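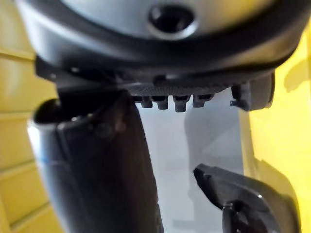 Pale grey up top, charcoal round the bottom edge.

Bramell cordless stick vacuum: four months in

I bought the Bramell in September after our old corded beast finally carked it, and I promised a few of you I'd write it up once the honeymoon was over. So! We've got timber floors in the hallway, awful beige carpet in the bedrooms and a kelpie who sheds like it's her job, and I reckon that's a fair test for anything.

The good first. It's light. I can do the stairs one-handed and my dodgy shoulder doesn't complain the next day, which the old one never managed. On the standard setting I get 52 minutes from a full charge, and that covers the whole house with a bit left over for the car (sand, so much sand). It's also quiet enough that I can hear the radio over it, and the dog has stopped trying to bite it.

Carpet is a mixed bag. The turbo setting pulls up a shocking amount of fur but it chews through the battery, and if you've got a deep rug the head wants to clamp down and stay there. I ended up opening the little vent on the neck and that helped heaps. My sister-in-law has the Keane, and I'd say hers is better on rugs and worse at everything else, especially skirting boards.

Now the grumbles. The bin is tiny. I empty it twice every time I do the house, and you have to poke the fluff out with a finger because it packs in around the filter. The wall dock is a bit flimsy too, and the screws that came with it were rubbish, so I used my own from the shed. And the crevice tool doesn't clip on anywhere! Mine lives in the laundry drawer with the pegs and gets lost every fortnight.

Spare filters come from Ollside, who posted mine out quickly and threw in a second brush roller when I rang to whinge about postage. Very nice on the phone.

Would I buy it again? Yeah, I would, though I'd wait for a sale. If your place is all carpet, have a go of the Keane first and see how you like the weight of it.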